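Hevum compares two grippers on slot insertion test

December 2019

Hevum has published results from a comparison of two parallel grippers, the Brustier and the Plavik, on a board of slots and recesses. Each made 120 attempts at placing a thin flat part in a narrow slot, guided by a wrist camera. The Brustier failed 18 times and the Plavik 79. Both ran on the same Olszewski controller with unchanged force limits. A longer run of 3540 cycles is planned, using the same board and camera position.
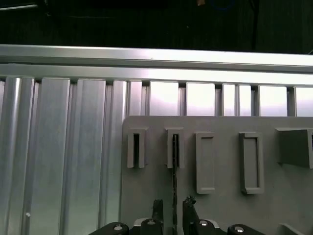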